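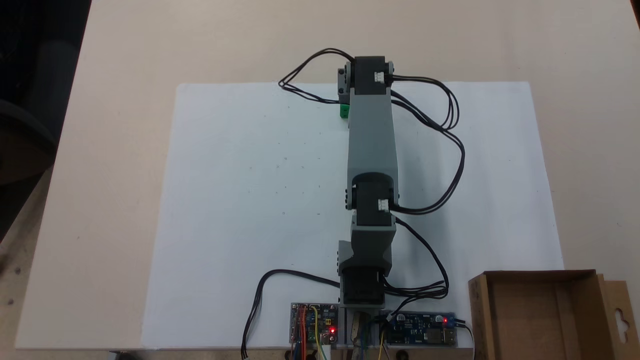

Progress report to the Flirnidport Fund
Project: Low-cost tabletop arm for teaching workshops
Prepared by: Rochelle Haverford
Date: 16 Sep 2022

1. Status

The project is behind plan. The arm works in the sense that it can pick up a small object and put it down again on command, and it did that many times over the summer. It also dropped out of position without warning on 6 occasions during endurance testing, and one of those led to a minor hand injury. I stopped powered testing the same afternoon. This report covers what happened, what we have found, what has been changed, and what it does to the schedule and the budget.

The hardware is the design you approved in March: gray links, black servos at the joints, and the controller and power boards kept next to the base where students can see them. The test task is to grip a small foam block on a paper-covered table, lift it, move it sideways and release it.

2. The fault

Endurance testing began with the second build. The target was 391 full cycles without a person stepping in. The longest run reached 241 cycles. At that point the elbow joint lost holding torque while the arm was raised, and the arm fell to the table under its own weight. The power light on the driver board stayed on the whole time, so anyone looking at the boards would have thought all was well. After a few seconds the servo came back and drove hard to its last commanded position.

The other failures followed the same pattern but came earlier in the run. Two of them happened in the first few minutes.

The return movement is the part that matters for safety. On the fourth failure Kiều Bùi reached in to lift the arm clear of the table, which was the natural thing to do with an arm that had gone limp. The servo came back and pinched two fingers between the elbow bracket and the link. The skin was bruised and not broken. It was treated with ice, written up the same day, and no time off was needed. The write-up is attached as Annex A.

I want to be clear that our instructions at the time allowed this. The bench sheet said to switch off before changing wiring. It said nothing about switching off before touching an arm that had stopped by itself.

3. What we have found

We first suspected heat in the elbow servo and spent nearly a week on it. Swapping the servo for a new one made no difference. Neither did shortening the cycle or adding pauses.

The cause we now believe in is a supply problem made worse by the cable run. The elbow cable left the connector in a wide loop, and at full reach the loop tugged on the plug. Moving the plug by hand with the arm at rest reproduced the dropout nearly every time. The driver module, a Brosent unit, then restarted its output and the controller re-sent the last position at full speed. The firmware had no check for a joint that had gone missing and come back – that was an omission on our side and has nothing to do with the module.

What we can't explain yet is why the first build never did this. It used the same plugs. Its cables were slightly longer, which may be enough, but I would not put money on it until we have tested it.

4. What has been changed

Cables are now held to the link with two ties, leaving slack at the joint and none at the plug. The plugs themselves have been replaced with a locking type on the second build only.

The firmware now stops all joints if any one of them fails to answer, and it will not move again until a button is pressed. When it does move, it moves at low speed until it reaches a known position.

A cut-off switch for servo power is on order from Doucette. It will be mounted at the front edge of the table. Until it arrives, powered runs are limited to short checks with one person at the plug and no hands inside the arm's reach.

The bench sheet has been rewritten. A limp arm is to be treated as a live arm.

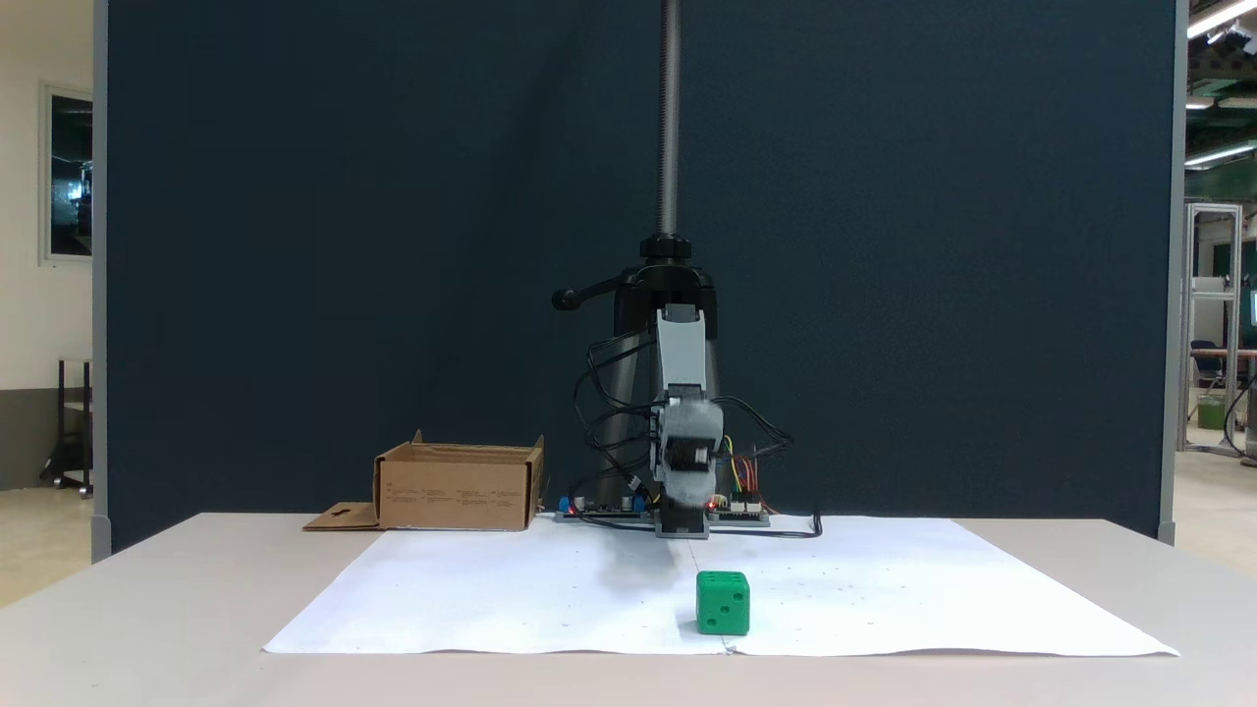

Kiều Bùi read a draft of this report and asked that it say more about the cut-off switch: a firmware stop is only as good as the firmware, she wrote, and she does not want students near the arm until power to the servos can be cut by hand. She would also like the switch to be part of the kit and not an optional extra.

I agree on both points. The kit price goes up a little as a result, and the parts list in Annex B has been updated.

5. Schedule and budget

The endurance test restarts from zero once the switch is fitted. Cycles completed before the fault do not count toward the target. The first workshop, planned with the Roketti learning center, has been moved to next term. They have been told why and have asked to see the results before setting a date.

There is no request for more money in this report. The new plugs, the spare servo and the switch come out of the contingency line, which leaves that line thin. If the longer cables turn out to be needed on all units, I will write to you separately before ordering.

6. Next steps

– Fit and test the cut-off switch on both builds.
– Put the locking plugs on the first build.
– Run the endurance test to the full 391 cycles on each build, with the supply voltage logged at the elbow.
– Repeat the plug test on the first build with short cables, to settle the open question in section 3.
– Send you the logs, including any failed runs, with the next report.

If you would like to see the arm running before then, please give us a few days' notice so that the two-person rule can be kept.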